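Août – par un lecteur de Vimavville

Il faut laisser du temps aux petites fenêtres

On me demande souvent pourquoi je passe mes soirées sur des fenêtres de maison de poupée, quand on peut les acheter toutes faites, en plastique, chez Restar. Ma réponse est simple : une fenêtre est la partie de la maison que l'on regarde en premier. Si elle est de travers, tout le reste semble faux.

Je suis arrivé au modélisme assez tard, et avec un dictionnaire, car les mots du menuisier ne s'apprennent pas à l'école. Traverse, petit-bois, appui : j'ai aimé ces mots avant de savoir faire les objets. Dans mon ancien club, à Hadham, on collait vite et on peignait tout de suite. Je trouve que c'est dommage. La peinture cache le bois clair, et elle cache aussi les fautes, donc on n'apprend rien.

Le serre-joint est pour moi l'outil le plus important – plus que la scie. Beaucoup de débutants le trouvent trop gros pour un travail si fin. Je ne suis pas d'accord. Un outil lourd reste à sa place, et la main devient plus calme. Il faut seulement serrer peu, et attendre. Le modèle Zein de mon catalogue compte 400 pièces ; je préfère en finir quatre dans l'année et ne pas rougir devant elles.

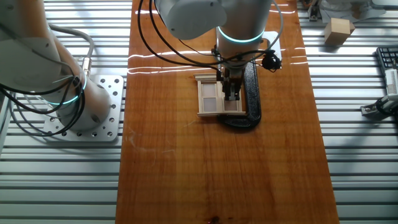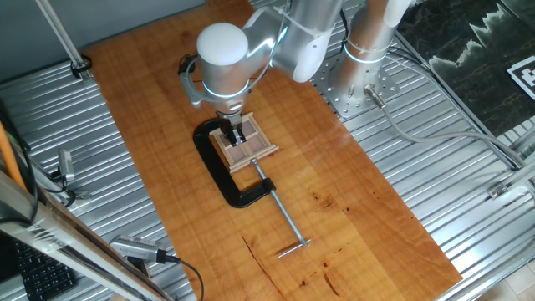 Petite fenêtre en bois clair, petit cadre carré en bois et serre-joint noir.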